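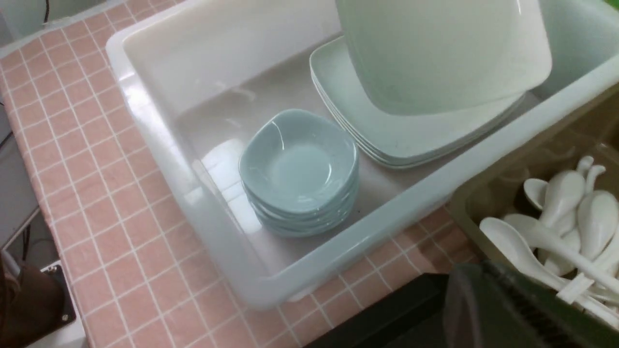
发件人:Hertta Mäkelä
收件人:Mekis 用户邮件列表
日期:2024-10-16
主题:Re: 半膳房型在 Prellus 侧出现超售(工单 1707)

Santeri 您好,各位好:

我把您的日志和我们这边的配置对了一遍,结论是库存同步本身没有丢包,问题出在餐食计划与房型的映射方式上。先引用原文,再逐条回复。

> Santeri Toivonen 写道:
> Vainio 度假酒店(Plastesden 湖区)共 54 间客房,一直用 Mekis 作前台系统,
> 经 Prellus 向外分发。夏季只卖含早,没有问题。秋季开始加卖半膳和全膳,
> 同一房型在 Prellus 里建了三个产品,分别对应含早、半膳、全膳。
> 上线后湖景双人房出现超售,9 间湖景房全部售罄之后,半膳产品仍显示可订,
> 直到下一次全量同步才关闭。
> 全量同步间隔设的是 30 分钟。我试过缩短间隔,超售少了,但没有消失。
> 请问有没有人遇到过?是应该继续缩短间隔,还是改成按产品分配库存?

关于“继续缩短间隔”:不建议。全量同步是兜底手段,不应承担实时扣减的工作。正常情况下,任一产品产生订单后,Mekis 会立即发出增量更新,Prellus 收到后应同时下调同一物理房型下所有产品的可售数。您的日志里增量更新每次都发出了,也都有应答,但应答里只列了一个产品代码,也就是成交的那一个。另外两个产品没有被触及,只能等全量同步来修正。

换句话说,Prellus 把您的三个产品当成了三种互不相关的房型。原因是新建产品时“上级房型”字段留空。该字段不是必填项,留空也能保存,界面不会给出提示。我们去年秋天也是这样配的,后来由 Ilari Manninen 在对账时发现。

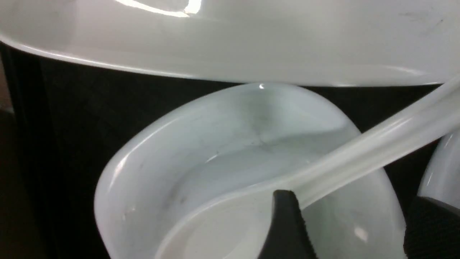 图片提供:Tuulikki Kemppainen

关于“按产品分配库存”:技术上可行,但对您这种规模的酒店不划算。湖景房本来就少,再切成三份,很容易出现含早卖完、半膳还剩、客人却订不到的情况。前台还要每天手工调拨,调拨过程中又会产生新的窗口期。只有在餐位确实有上限,并且希望通过房态来限制用餐人数时,才值得这样做。如果仅仅是限制晚餐人数,Mekis 的“餐位配额”模块更合适,它与客房库存分开计算,按日期和餐段扣减。

还有一点和您的描述不完全吻合。如果只是上级房型留空,三个产品都应该有同样概率超售,而您日志里绝大多数是半膳。我怀疑半膳产品是从旧年度的套餐复制来的,复制时会把“最低保留数”一并带过来。这个参数的作用是在收到更新之前先按保留数放行,旧套餐里往往设为非零值。请在产品详情的“高级”页签里核对,列表页上看不到。 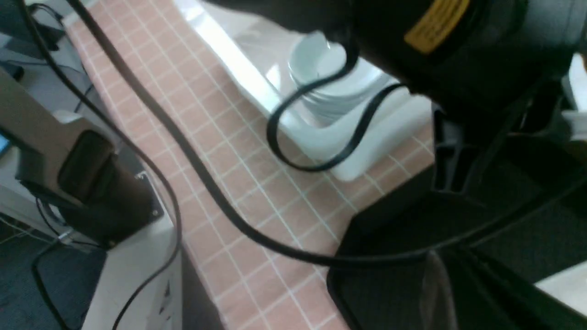
保留数与上级房型同时有误时,现象会叠加:增量更新未触及半膳产品,保留数又让它在全量同步后的短时间内继续放行。您缩短间隔之后超售减少但没有归零,与这个推断一致。不过我没有您的后台权限,以上只是根据日志推断,请以实际参数为准。

关于取消单的回补,您没有问到,但配置改完以后会受影响。旧结构下取消一张半膳订单,只回补半膳产品;新结构下回补到物理房型,三个产品同时加回。改动前已经存在的订单仍然带着旧代码,取消时 Mekis 会尝试回补一个不再独立计数的产品,结果是写入一条错误并跳过。房间不会自动放出来,需要手工释放。建议改动前先导出一份未入住订单清单,之后凡是清单内的取消都由预订部单独处理。

餐食价格方面,三个产品共用上级房型以后,房价和餐价最好拆开维护。房价挂在物理房型上,餐价按人、按晚挂在产品上。不拆也能用,但改一次房价要改三处,儿童加床的餐费还会按成人计。Pirjo Väisänen 之前在列表里发过一份拆分后的价格表模板,归档里搜“餐价拆分”即可找到,字段顺序与当前版本的导入格式相同。

建议的操作顺序如下。请在入住办理结束、夜审开始之前进行,避开夜审窗口。

1. 在 Prellus 侧把湖景双人房的三个产品全部停售。仅停售,不要删除;删除会使历史订单失去关联,后续对账无法匹配。

2. 在 Mekis 侧暂停自动同步,确认发送队列为空。队列里若有状态为“重试中”的记录,应等它结束或手工作废,不要带着未完成的记录继续下一步。

3. 导出未入住订单清单,保存房型代码、产品代码、到离店日期和预订号四个字段。
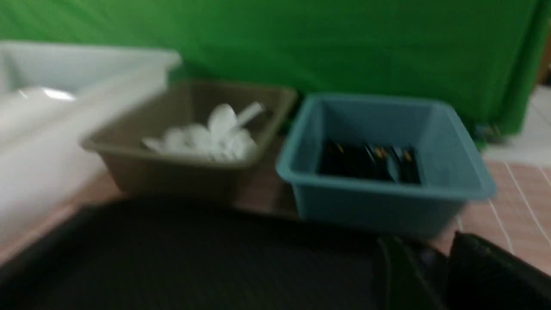

4. 在 Prellus 侧为三个产品填写同一个上级房型代码。代码区分大小写,必须与 Mekis 的物理房型代码一致,首尾不得有空格。从表格粘贴时尤其要检查末尾空格,这类错误保存时同样不报。

5. 把三个产品的最低保留数统一改为零。已经设置了节假日例外的,例外条目里的保留数要单独修改,改主值不会覆盖例外。

6. 恢复自动同步,手工触发一次全量同步,核对三个产品的可售数是否相等。若不相等,先查第四步的代码,再查是否有渠道级的关房记录。

7. 只开放含早产品,做一张测试预订,查看增量更新的应答。应答里应当列出三个产品代码。随后取消测试预订,确认三者同时回补。

8. 开放半膳和全膳。全量同步间隔恢复为原来的值即可。

其他房型如果也加了半膳,同样要处理,可以逐个房型做,互不影响。第二步的暂停是全局的,若分几次操作,每次都要重新确认队列。

超售已经形成的订单不会因为上述改动自动消除,Mekis 会把它们留在“待分房”列表里。处理时请不要直接改房型,应先做升级标记再换房,否则差价会记入房费收入,月末报表与渠道账单对不上。

另外想请您补充两项信息,方便归档时写进工单:一是半膳产品是新建的还是复制的;二是日志中有两处应答延迟明显偏长,是否正好落在夜审期间。如果是,那属于已知现象,与本问题无关;如果不是,请把完整的请求头一并发来,密钥部分抹掉。

Mekis 十一月的维护版计划在同步前检查上级房型是否为空,为空时给出警告,但不会阻止发送。在那之前只能人工核对。

Hertta Mäkelä

--
退订或修改投递方式,请发空白邮件至列表管理地址,主题写“设置”。
回复时请保留工单号,并删去与回复无关的引用内容。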